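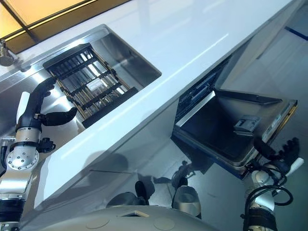
Dish rack in the sink, dishwasher door down.

16th July

Kitchen corner again, and I'm writing it up properly this time as the April notes were thin and I had to guess at half of them. The question is still where the drying rack ought to live. I've had it down inside the basin today, lying at an angle along the line of the counter, and I must say I rather like it there - the drips go straight down the plughole and the worktop stays clear for stacking.

Against that, you can't fill a pan with it in the way, and the bars will want a good scrub every week or so. The old Landden rack took me 14 minutes with a brush, which is longer than I'd care to spend on any rack.

The white worktop is lovely but it shows every streak, so please use the soft cloths from the Zoltel box and leave the green scourers alone. There were 40 cloths in there at the last order, so do be generous with them.

Dishwasher door: let it right down before pulling a basket out, and mind your shins going past. Still to do - try the rack on the counter with a tray under it, and ask Aranda for the price of a narrower one.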